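Workshop Tips: Notes from the Ratent Open Day at Jeserthorpe

Posted 2020-02-04

Ratent opens its automation workshop at Jeserthorpe to the public twice a year, in winter and again in June. The winter session covers pick-and-place work: moving small items from a bench into boxes, bins and trays by machine. Most of the methods shown carry over to a home workshop or a kitchen worktop with no machine involved. The tips below are grouped by the part of the day they came from.

The layout of the day

Visitors are taken round in groups of 36. The first half is given to bench work with real arms, and the second to simulation, where the same kinds of task are tried on a screen before any hardware is moved. There is a short break between the two. Stout shoes are required on the workshop floor and long scarves must be left on the hooks by the door.

Bench surface

A plain, matt, light surface is easier to work on than a patterned or shiny one. Glare hides edges. Small screws, pins and offcuts disappear on a speckled worktop and are found again on a plain one. Ratent covers its benches with unbleached lining paper, taped at the corners and changed when it tears. Ordinary wallpaper lining paper from a decorating shop does the same job. Lay it with the smoother side up and pull it tight before taping the second edge.

For kitchen use, a plain pale chopping mat on top of a dark worktop gives enough contrast for most jobs, including sorting lentils, picking over berries and finding the last of the peppercorns.

Marking the reach

Every arm in the workshop has a limit to how far it can work well, and the limit is drawn on the bench. People have one too. Sit or stand in the normal working position, keep the elbow close to the body, and sweep the forearm across the bench with a pencil in the hand. The curve is the comfortable zone. Repeat with the other hand. Tools used all the time belong inside the curves. Tools used once or twice in a job can stand outside them. Anything needed less often than that should be off the bench.

On a kitchen worktop, use a strip of low-tack tape instead of pencil and leave it down for a few days. Items that keep drifting inside the tape have earned their place there. Take the tape up before it has been down a week, as the glue hardens.

Lighting and shadow

One strong lamp directly above the work gives hard shadows, and the hand or tool always sits in its own shade. The demonstration bench used 2 lamps, one on each side and both slightly behind the work. With the lamps set this way the shadow of the tool splits and becomes paler, and the item being handled can be seen from either side.

At home, a pair of cheap clip lamps with matching bulbs will do. The bulbs should be the same colour. A warm bulb on one side and a cool one on the other makes it hard to match paint, thread or filler. Check the result by holding a pencil upright on the bench. If one clear black shadow remains, move the lamps further apart.

Clear the approach first

This was the point repeated most often by the demonstrators. Before an item is picked up, there must be a clear path for whatever is doing the picking, on both sides of the item. A gripper with two fingers needs space for each finger. A thumb and forefinger need the same. Jars pushed tightly together on a shelf are knocked over for this reason: there is no room for the fingers, so the neighbours are moved as well.

Leave a finger's width between jars at the front of a shelf. If space is short, store them in a shallow tray and lift the tray out to get at one of them. The same applies to sockets in a toolbox and to drill bits stood in a block.

The simulation room

The second half of the day is run from desks, with the work shown on large screens. The demonstrators use a package from Ojala for this. Small blocks and a box are set out on a round work area, and the view is taken from just behind the gripper, so that visitors look down between its fingers at the work. 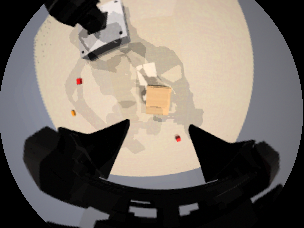 View past the gripper fingers in simulation, with a red cube between the tips and the tan box beyond.

The reason given for working in simulation first is cost. A dropped part on a screen costs nothing, and the task can be put back to the start at once. The household version is a dry run. Before glue is opened, put the parts together without it, fit the clamps, and check that the clamps can be closed with the hands that will be free. Before a heavy dish is taken from the oven, clear the place where it will go and put down the mat. Before a shelf is drilled, hold it up with tape and live with it for an evening.

Judging distance from above

Looking straight down on an object makes its height hard to judge. Several visitors who tried the controls in the simulation room closed the fingers too high at the first attempt. The advice was to use the shadow as a guide: as a tool comes down, the tool and its shadow draw together, and they meet when it touches.

This is useful when soldering, icing a cake, setting a stone or placing transfers on a model. Put a low lamp to one side of the work for the final approach and watch the gap between the tip and its shadow. Turn the lamp off again afterwards if it interferes with the general lighting.

Two arms, one job

Where two arms share a work area, one has to wait. The rule at Ratent is that the arm already over the work has priority and the second stays back until the first has cleared. Two people in a small kitchen can use the same rule. The person at the hob has priority, and the other keeps to the sink side until called. For two people carrying a sheet of board, agree before lifting who gives the word to stop. Only that person gives it.

Sorting small parts

Sort by size before sorting by colour or type. Large pieces hide small ones, and removing them first makes the second sort quicker. The bench demonstration used 4 trays in a row, with the largest parts going to the furthest tray. Small parts went to the nearest one, where a short movement is more accurate.

For mixed screws, tip the lot on to the lining paper and spread them one layer deep. Take out the long ones by hand, then the washers with a magnet on a string, wrapped in a plastic bag. Pull the bag inside out over the washers to release them. Brass and most stainless screws will be left behind and can be picked out last.

Choosing a box to drop things into

A box used as a target should be heavier than the things going into it, or fixed down. Light cardboard moves when touched. Put a flat stone or an old tile in the bottom, or use a loop of tape under each corner. The opening should be at least twice the width of the largest item. Fold the flaps down outside the box and tape them. Flaps left standing catch sleeves.

Grip

The workshop has gripper pads of several kinds laid out for handling. The soft ones hold uneven objects and wear quickly. The hard ones are accurate and mark soft surfaces. For household pliers and clamps, the cheap answer is a short length of bicycle inner tube pulled over each jaw. Cut the tube a little longer than the jaw and fold the end over. Dust the inside with talcum powder if it will not slide on.

For opening jars, a wide rubber band round the lid gives most of the benefit of a special tool. Dry the lid first. A damp lid under rubber slips more than a bare one.

Squeeze only as hard as the object needs. The demonstrators set the grip by starting too light and adding force until the part no longer slipped. The same method suits bench vices, cork pullers and hand clamps on softwood.

Putting tools back

Each tool on the Ratent benches goes back to a marked place before the next is taken. A tracing on card is enough. Draw round the tool, colour the shape in and pin the card to the back of the drawer or the wall. An unfilled shape shows which tool is missing. Use thick card and varnish it if the wall is near a sink.

Getting there

The Jeserthorpe site is on the Dendudby road, past the timber yard. The car park fills early. The bus stops at the yard gate and the walk from there is on a paved path. The simulation room is up 2 flights of stairs, with a lift at the back of the building; ask at the desk for the key. Tea is sold in the entrance hall during the break, cash only. Bags larger than a rucksack are not allowed on the workshop floor and can be left behind the desk.

Booking for the June session is by post or at the desk. The June programme covers fastening and cutting, and ear protection is lent on the day.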